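Section 2: Setting up your Hurnholm bread oven starter

Before your first bake

Welcome to the good bit! By the end of this section you'll have a live sourdough starter bubbling away in the Grevier crock, and you'll be ready for the first loaf in Section 3. It takes about a week, most of which is waiting, and the daily work is over before the kettle boils.

You will need the crock and its lid, the long spoon, strong wholemeal flour, and water that has stood in an open jug overnight. Any flour will do at a pinch, but wholemeal gets going so much faster that it's well worth a trip to the shop.

2.1 Preparing the crock

1. Wash the crock and lid in hot water with a drop of washing-up liquid. Rinse twice.
2. Leave both to dry upside down on a rack.
3. Take the rubber seal off the lid and put it away in a drawer. You only want it for storage (see 2.4).

CAUTION: Do not pour boiling water into a cold crock. The glaze can crack.

2.2 Mixing the first batch

1. Put four heaped spoonfuls of flour into the crock.
2. Add water a little at a time, stirring, until you have something like thick porridge.
3. Scrape down the sides and rest the lid on top, without pressing.
4. Stand the crock somewhere steady and warm. We like 27 degrees best, and an airing cupboard is lovely for this.

NOTE: The mixture may look flat and dull for the first day or two. Leave it be! A cheesy or sharp smell at this stage is quite normal and passes once the yeasts get the upper hand.
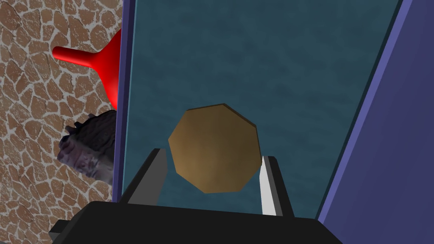

2.3 Daily feeding

From the second day, feed the starter once every 24 hours. Pick a time you'll remember; 11 in the morning suits a lot of people, and so does just after supper.

1. Stir the starter and spoon out half. (Keep the spare for pancakes once it's up and running, they're wonderful.)
2. Add two heaped spoonfuls of flour and enough water to bring back the porridge.
3. Slip a rubber band round the outside at the level of the mixture, so you can see how far it climbs.

When the starter doubles within eight hours of a feed, two days running, it's ready to bake with. In a chilly kitchen this can take a good deal longer than a week.

CAUTION: Pink or orange streaks, or any fuzzy growth, mean the batch is spoiled. Throw all of it away, wash the crock and go back to 2.1.

2.4 Storing between bakes

1. Feed the starter as usual and leave it out for an hour.
2. Put the seal back on the lid, but keep the clip open.
3. Move the crock to the fridge and feed it once a week.

Take it out the evening before you plan to bake and give it a feed. If a grey liquid has gathered on top, stir it in or pour it off, whichever you like. Stirring it in gives a tangier loaf.

Spare seals are listed in the back of this guide as part 808.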